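Stevum opens its letter-writing room in Machala on May 12, 2026

For immediate release

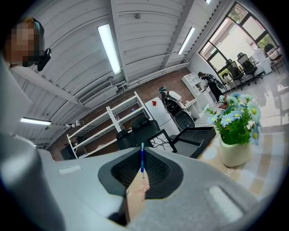 Do I need to bring my own paper and stamps?

Everything is supplied, including paper, cards, envelopes and postage to anywhere in the country. If you're writing overseas, bring the full address and we'll weigh the envelope and charge you only the extra postage.

I get asked that one more than anything else, so I figured it could go first. I'm Tayla Hinds, I run programs at Stevum, and I've been writing letters by hand since I was nine (my grandmother would not talk on the phone, so it was letters or nothing). I've wanted to open a room like this for as long as I've worked here, and I'm very happy to be writing the press release for it, even if my boss did tell me to keep it to one page and I have already decided I won't.

The Letter Room is on the ground floor of the old Vatance building in Machala, in the space that used to be the shoe repair shop. It's a plain, quiet room with long tables, good lamps and a mailbox by the door. You come in, sit down, write to somebody and mail it before you leave. It's free, there's no booking for a single seat, and you can stay ten minutes or the whole afternoon.

We tried it out first, of course. Last September we borrowed the back half of the Rerport bookstore and put up a handwritten sign, and I expected a few of my friends and maybe my mother. We mailed 164 letters that month! People wrote to old roommates, to a brother in the Navy, to a piano teacher, to the town about a streetlight. One man wrote the same letter four times until he liked it, then folded it up and took it home, and I think about that letter a lot.

After the trial I went looking for a permanent home, and that's where Ottó Kovács comes in. Ottó owns the Vatance building and had been turning down offers for the shop space for a good while. He's letting us have it for two years at a rent I'm not allowed to print, but I can tell you that I said yes before he finished the sentence.

"My father fixed watches in this town and he wrote to his sister every week of his life," says Ottó. "I have all of her answers in a drawer and none of his letters. I would like there to be more letters in the drawers around here. Also, Tayla called me many times."

(I did. I called him many times.)

What's in the room

There are 51 seats, and the ones along the window are for people who want to be left alone. The big middle table is for chatting. We keep lined and unlined paper, blank cards, ballpoints and fountain pens, pencils for anyone who'd like to draft first, and a shelf of dictionaries in several languages. There's a magnifier lamp at the end seat and two tables at wheelchair height. The floor is level all the way in from the street, and the restroom is on the same floor.

If writing is hard for you, because of your hands or your eyes or just because you never got much practice, ask whoever is at the desk. We'll write while you talk, and read it back as often as you want. What you say stays with us. We don't keep copies and we don't open anything once it's sealed.

What you won't find is Wi-Fi. Phones are fine if you need to look up an address or check a photo, but please take calls outside on the bench.

Groups and evenings

School classes, senior centers and clubs can reserve the middle table by emailing the desk at least a week ahead. Please tell us how many people are coming and whether any of them need help with writing. I'm also running a series of evening sessions over the summer for folks who would like some company getting started. There's one on thank-you notes, one on writing to someone who's grieving, and one on writing to somebody you haven't spoken to in years, which filled up so fast that I've added a second night.

We also have a pen pal list. So far 105 people have signed up, from Machala and from the towns up the valley, and I match them by hand at my kitchen table with a pot of coffee. If you'd like to be on it, fill out a card at the desk and put down what you like to talk about. "Anything" makes my job very hard! "Tomatoes, baseball, my bad knee" is perfect. Pen pals need to be 18 or over, and we never share a home address without asking. Letters can go through the room if you'd prefer that.

Opening day

Doors open at ten in the morning. Ottó will say a few words (he has promised me it's a few), and then we'll all sit down and write. There'll be lemonade and rolls on the porch, and please keep both of them out there, away from the paper. The first mail pickup is at three, with another at closing time, which is six.

Reporters and photographers are welcome all day. Please check with people before you take their picture or look over their shoulder, and keep the letters themselves unreadable in any photos you publish. Ottó and I are both happy to talk, and several of the writers from the bookstore trial have said they'd be glad to as well. I can put you in touch by phone or, if your deadline allows it, by mail.

After opening day, the room keeps the same hours, ten to six, and closes on public holidays.

Donations

We can always use stamps, blank cards and unused stationery, so if you've got a box of it in the closet from 20 years ago, bring it by. Yellowed is fine. Please don't bring typewriters, I love them, but we have no place to put them and they are loud.

About Stevum

Stevum is a small nonprofit that sets up free shared rooms in Machala. Our other rooms are the mending room and the music practice room, both upstairs from the Rerport bookstore.

Press contact: Tayla Hinds, programs, Stevum, Vatance building, ground floor, Machala. Letters answered by return mail.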